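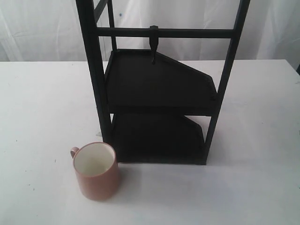
*Start layout for the mug-hang trial: mug on the table, shelves bare.*

## Comparing finger sets on the mug-hang task

Run the Algate and Semeniuk fingers on the same arm with the same controller settings.

1. Place the mug upright, clear of both shelves.
2. Set the force limit to 700 on the controller page.
3. Tare the wrist sensor with the gripper open.
4. Run 3 trials per finger set. Log each as `hung`, `dropped` or `timeout`.
5. Keep one finger inside the mouth until the handle is over the hook.
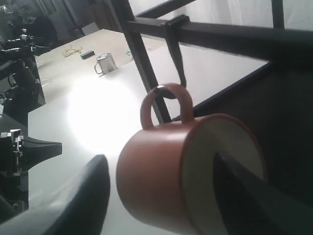
Prasert Thepsuriya commented that 700 is too low for the Semeniuk set and that he runs it at 900, with the approach speed cut by half. If you use his value, apply it to both sets and repeat the Algate trials.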